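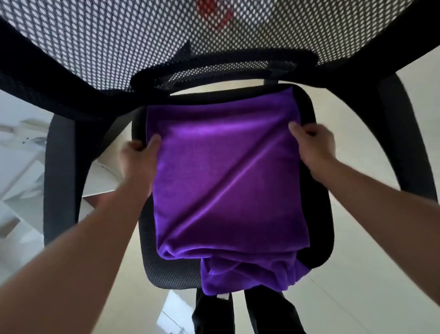 How does our school get paid for the coupon books we sell?
The school keeps its share from every book at the time of sale and sends the rest to Golline with the closing form. There is no waiting for a check.

Inley Coupon Book, School Fundraiser Edition
Item 713

The Inley book holds 103 coupons from stores and restaurants in the Erdem and Priden areas. Families buy the book for $20 and the school keeps $4 of each sale. Coupons are perforated and tear out cleanly. Most can be used once. The grocery coupons in the back can be used once a month.

What comes with your order:
Coupon books, packed in bundles
One collection envelope per student
Parent letter, English and Spanish
Order tally sheet for the school office
Closing form

Books are sent on consignment. Unsold books go back in the same carton with the closing form, and you owe nothing for them. Books with missing coupons are billed as sold. Please check the cartons when they arrive and report any shortage before handing books out to classes.

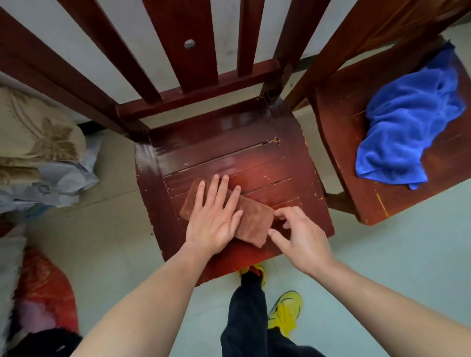

Lost books are also billed as sold, so we suggest having a parent sign for each one. The signature line is on the bottom half of the parent letter. Keep that half in the office until the sale closes.

Schools that want their name printed on the cover should send artwork with the order. Black and white only. Covers can't be changed after printing starts.

Orders for the spring sale are open now. Prices and terms on this page were updated 2020-01-11.

New accounts: Giuliana Huanca
Returns and closing forms: Esmaeil Sharifi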